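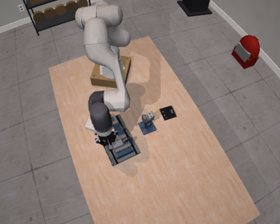
**Dasto Press to publish new edition of Manríquez guitar studies in June**

Dasto Press will release a new performing edition of the complete Manríquez studies for solo classical guitar in June. The two-volume set brings all of the studies together in one numbering for the first time and replaces the publisher's earlier selection, which has been out of print for several years.

The studies are used widely by teachers but have been hard to find in a reliable text. Older printings differ in fingering, slurs and, in a few places, the notes themselves. The new edition was prepared from the manuscript copies held in the Gultard Collection and checked against the early printed versions. Where the sources disagree, the reading chosen appears in the music and the alternatives are listed in the notes at the back of each volume.

Volume 1 contains the shorter studies in first and second position, along with the arpeggio and slur exercises that most students meet in their second or third year. Volume 2 contains the longer concert studies, the harmonics pieces and the set in dropped D tuning. Each study has a short paragraph on practice, covering right-hand patterns, shifts and suggested starting tempos. Original fingerings are printed in upright type and editorial ones in italics, so players can tell the two apart and ignore either.

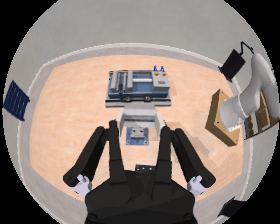
Page turns were a frequent complaint about the earlier selection. The music has been newly engraved in a larger size, and no study of two pages or fewer requires a turn. Three of the longer pieces in Volume 2 have fold-out pages. Both volumes are sewn and will lie flat on a stand.

A preface of 14 pages covers the composer's teaching, the instruments in use at the time and the question of nails or fingertips, on which the manuscripts give some useful hints. There is also a table matching the new numbers with those used in older printings — a help for teachers whose syllabus still refers to the old system.

Recordings of every study are included at no extra charge. They were made for this edition by Fusura, the guitar ensemble, whose members divided the pieces among themselves. Each study can be heard at full speed, and those in Volume 1 can also be heard at a slower practice tempo. Buyers will find an access code inside the front cover.

The first printing is 1000 sets. A further 600 copies of Volume 1 will be sold separately for schools and private studios, and Volume 2 will be available on its own later in the year. Digital scores will go on sale the same day as the print edition.

Teachers may request a sample booklet with four complete studies, two from each volume. Review copies are available to music magazines, guitar societies and libraries. Requests should give a mailing address and state whether a print or digital copy is preferred.

**About Dasto Press**

Dasto Press publishes sheet music and books on music for players, teachers and students. Its catalog of around 800 titles includes methods, studies and chamber music for guitar, lute and mandolin.

**Contact:** Press Office, Dasto Press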